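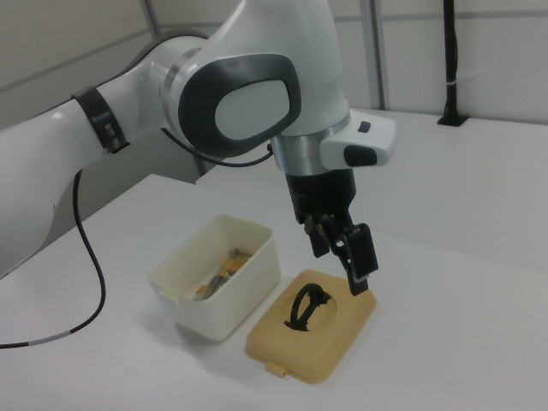
Good evening, and thank you for coming to the library in Cludow at a time when most people want their dinner. My name is Thodoris Zacharopoulos and I will speak for half an hour on small boxes with lids, and on what we put in them. (Wait for people at the back to find a chair.) I have worked in the storeroom of a repair workshop for many years, and I have lost more time to boxes than to any broken machine. You see the box open on the left, with its mix of small pieces at the bottom, and the lid put down on its back next to it, so the raised rim is looking at the ceiling. Please keep this lid in your mind. Half of my talk is about the lid.

Ask: who has at home a drawer where the batteries, the picture hooks and the spare key live together? Let them laugh, take two or three answers, do not let it go past five minutes.

My own drawer

When I moved from Groston I emptied my drawer on the kitchen floor and I counted. There were 747 pieces. My wife photographed me with the calculator. The biggest group was screws, the second group was things I could not name. I threw away very few, and this I say openly, because a talk about tidying usually wants you to throw away everything and I don't believe in it. A thing that you can find is not rubbish.

I put the whole collection on the kitchen scale in four lots. The heaviest lot was 900 grams, mostly hinges. After this I understood why the old drawer came off its rail.

The lid

Slow down in this part. People think it is a joke and then they write it down.

A lid has three places where it can be: on the box, under the box, or lost. On the bench it should be next to the box, same side every time. I am right-handed and mine goes on the right. If you share a bench, agree on the side with the other person and don't change it in the middle of the job.

The worst position is half on. The lid leans over one part of the box, it slopes down on one side, and the person passing by believes that the box is closed. Then he picks it up by the lid. I have been this person. We were collecting washers from under the fridge until Easter.

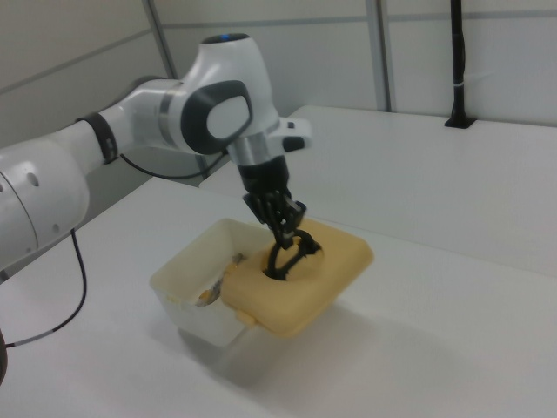

Lids that have a well in the middle

Some lids have a round recess in the middle, sunk below the rim. It is very useful on the bench. When the lid is lying flat you can use it as a small dish for the one piece you are working with, and it will not roll away. At home I put there the ring from the tap, or the last screw of the four.

But then the rule is: the dish must be empty before the lid goes back on. Say this twice. (At the seniors' evening I said it once, and a lady asked me afterwards where her earring was.)

If the lid has a hole through the middle, do not use it for anything small, of course. And don't put flour or sugar in such a box, even when it looks clean. Things which come in a wrapper are fine.

Bags inside boxes

I changed my opinion in this subject, so I tell it in order. For a long time I was against bags inside of boxes. It seemed to me like wearing two coats. My colleague Bassi was for the bags, and we had a long and not always polite discussion by the coffee machine.

Bassi's argument was simple. A box on a shelf holds a job, a bag holds a part of the job. If you take the bag out, you know that everything in it belongs together, also when you carry it to the other end of the building. With the pieces free in the box you are always taking a handful and bringing half of it back. I tried it for the month of January, only on one shelf,
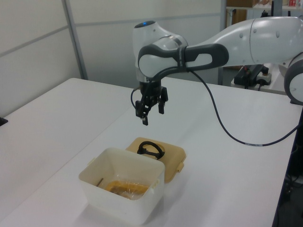 and by the end I had moved all the other shelves to the same system. I told Bassi he was right. He was unbearable until spring.

Clear bags only. Do not use the grocery bags, they are all the same colour inside and you will open every one. Press the air out before you close it, otherwise the lid will not sit down and you come back to my problem with the half-on lid. Long thin things, like sticks and dowels, I stand separately in a jar. They make a hole in the bag sooner or later.

The size of the shelf

Short part, skip if we are late. My shelf at home is 320 mm deep. One row of boxes fits with the latch tabs looking forward. I tried two rows with smaller boxes and the back row was forgotten completely, I found there a box of fuses for a car we had sold. One row, tabs to the front. The label goes on the front wall of the box and never on the lid, as lids get exchanged.

Show the Cino labels here, the paper ones, pass them around. Ask for them back.

Big things

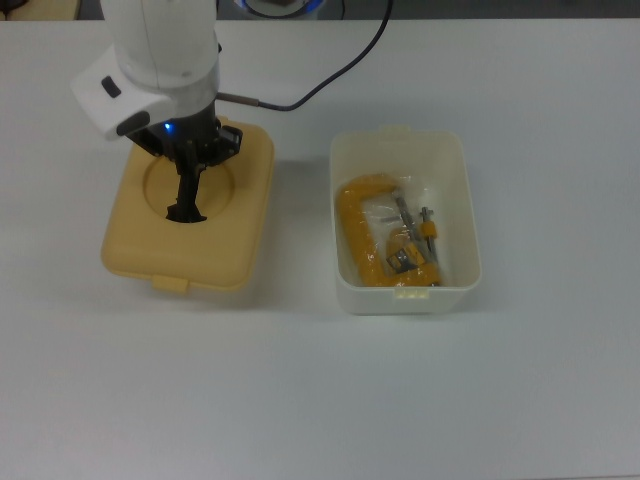
Not every tool wants a lid, and with big tools I prefer an open tray. My measure is whether I can recognise the thing from the door. A screw, no. A clamp, yes, from very far. Look at the yellow C-clamp in the white tray: it keeps its clear bag, and still you know from across the room what it is, and you don't have to open anything. The yellow box beside it has its lid in place, and for that one you need a label. So in my cupboard the open trays are on the top shelf and the closed boxes at the height of my eyes, where I can read.

Before questions

Invite people to come to the side table. I have brought six boxes with wrong lids, and they can try to match them. Usually the children are the fastest.

If somebody asks for glass jars: yes for buttons, no for anything near a concrete floor. If somebody asks about the price, say that I bought most of mine second-hand in Groston and the shop is closed now.

Hall must be empty by 9 pm. Chairs go back against the wall with the window.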